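The pitch at Lodstead gets its first roller pass of the day at half past six in the morning, before the dew is fully off. Aurelio Cantero, head groundsman at the club, prefers to do that one himself. The machine is a Devetti of an older pattern with the ballast drum still fitted, and he walks beside it in the afternoons when someone else is driving.

Cantero came to cricket from football. He looked after a second-tier ground in Spain until he was 30, moved to England for what was meant to be a single summer, and was given the outfield to cut. The square came later. He has now prepared surfaces for 11 seasons of first-class cricket, and he talks about them mainly in terms of moisture, clay content and depth.

"People ask whether it will turn," he says. "I can tell them how much water is in the top 100 millimetres and how much grass I have left on. Whether it turns depends on who is bowling."

The match that brought him some attention was in July. Lodstead were bowled out before tea on the first day, the visitors lost six wickets by the close, and the match referee asked to see the preparation records. Cantero handed over his diary, in which every cut, roll and watering on the square is entered by hand. The surface was passed without a mark against it.

"The ball seamed for two sessions. It was a cloudy morning and there was some green on it. On the second afternoon the same pitch gave us a partnership of 453 minutes, spread over two days, with hardly a ball misbehaving. If the pitch was bad, it was bad for a very short time."

He does not accept that a low first-innings score says much about a surface. In his view three of the wickets fell to drives at wide balls, and he has watched the recordings several times. He is less comfortable discussing the carry at the northern end, where two deliveries in the first hour reached the wicketkeeper on the second bounce.

"That end has been slow for four years. There is a layer in the profile at 60 millimetres where two different loams meet, and the roots stop there. You can roll it as long as you like. The energy goes into the layer and does not come back."

The remedy is to dig the strips out. Two were relaid last autumn and will not be used for a first-class match until the season after next. The others are being drilled and back-filled in rotation, with a seed mixture sold as Dernitix, a dwarf ryegrass that Cantero rates for its recovery after wear and dislikes for its colour.

"It is a blue sort of green. On television it looks wet when it is dry, so the captains come out, look at it and want to bowl."

The captains, he says, have become easier to deal with. A decade ago he would be asked outright for a particular kind of pitch. The requests are now made through the coach and put more politely. The present coach, known around the ground only as Sebastian, played most of his cricket as an off-spinner and takes an interest in footmarks.

"Sebastian wants the ends dry. Every coach who bowled spin wants the ends dry. I tell him the ends will be as dry as the weather makes them, and he goes away and comes back after lunch."
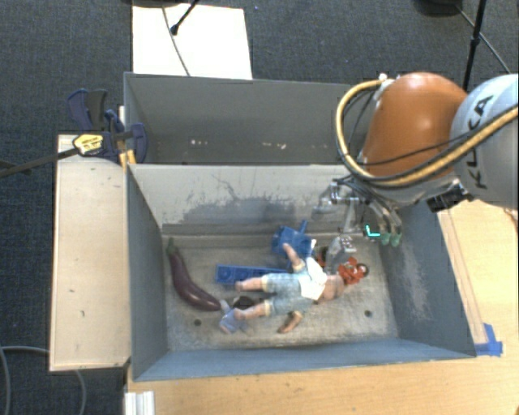
Covers are the other standing argument. Cantero would leave the square open on most nights in June and accept a little dew, on the grounds that a pitch kept under sheets for three days sweats and loses pace. The playing conditions give him no such freedom once a match has started, and he follows them. In the run-up to a match the choice is his, and he bases it on the overnight humidity and the wind direction.

He expects the northern end to improve by degrees. The target is a bounce reading within five per cent of the southern end, measured with a dropped ball at six points on each strip. The best of the old strips is currently nine per cent down, and the worst is 14.

"I would like to see a fast bowler choose that end," he says. "At the moment they bowl from it when the captain tells them to."

The next home match starts in twelve days, on strip seven. It had its first heavy watering yesterday and will be left alone until the surface takes a thumbprint without sticking. After that the rolling begins, twenty minutes in each direction at the lowest speed the Devetti will hold.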